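Kitchen triangle

The kitchen triangle, also called the work triangle, is a rule of thumb used in planning home kitchens. It holds that the sink, the stove and the refrigerator should sit at the three points of an imaginary triangle, with short and clear walking paths between them. The rule is repeated in most cabinet brochures and in a good many home improvement books, usually as settled fact. The evidence behind it is thinner than its fame suggests.

Origins

The idea grew out of household efficiency studies in the first half of the twentieth century, when writers on home management borrowed methods from the factory floor and applied them to cooking and cleaning. Steps were counted and paths were drawn on floor plans. The kitchens of the period were often closed rooms with one main cook, and the findings describe that setting. How far they describe any other is a question the early writers mostly left alone.

Later retellings tend to credit the triangle to one inventor or one laboratory. These accounts do not agree with each other, and several appear to have copied a single source. It is safer to say that the rule took shape over some decades and was then simplified for builders, who wanted something that could be checked on a drawing.

The rule in practice

Versions of the rule set a shortest and a longest length for each side and a limit for all three sides added together. They also ask that no side be crossed by a main walkway or blocked by an island. Planners who follow it closely will shift a doorway to meet the numbers. Others treat it as a first sketch and drop it once the plumbing has been priced.

The lengths themselves are rarely defended. Some guides measure from the center of each appliance and others from the front edge, a difference that can move a layout from failing to passing without anything in the room changing. The designer Malsha Amarasinghe, in her handbook for the cabinet maker Taline, calls the limits "a habit with a ruler attached" and advises readers to watch someone cook a meal before drawing anything.

Counter space

The triangle says nothing about counters, and this may be its largest gap. Most of the time spent preparing a meal goes to chopping, mixing, and setting things down, usually at one spot. A kitchen can meet every length in the rule and still leave the cook with nowhere to put a hot tray. Upper cabinets make matters worse when they are hung too low over the only useful stretch of counter.
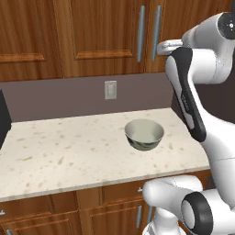
Does a kitchen that meets the triangle rule save its owner time?
Very little, as far as anyone has shown. Most of the claims trace back to step counts, and fewer steps do not always mean a meal is ready sooner.

A survey of 310 households by Enda Egan and Bríd Carroll is sometimes quoted in the rule's favor. It asked people how happy they were with their kitchens, and those with compact layouts gave higher scores. It did not time any cooking. The compact kitchens in the survey were also newer on the whole, a point the authors raise themselves and that people quoting them tend to leave out.

Alternatives

The main rival is the zone plan, which divides a kitchen by task: storage, preparation, cooking, cleaning. It copes better with two cooks and with appliances the triangle never planned for, such as a wall oven or a second sink. Its supporters can be just as sure of themselves. Donal Phelan has pointed out that a zone plan for a small apartment often comes out looking like the triangle with extra labels – and with a higher bill from the designer.

Some sellers now offer a "four-point" or "double" triangle. The Viltoser planning guide lists 8 approved shapes, which rather weakens the case that one shape matters.

Small kitchens

In a one-wall kitchen there is no triangle at all, only a line. People cook in such rooms every day. Aoife Mac Mathúna argues that the rule has survived because it is easy to teach and easy to draw, and that its value to cooks has never been properly tested against a layout picked by common sense.

See also: galley kitchen, kitchen island, fitted kitchen, time and motion study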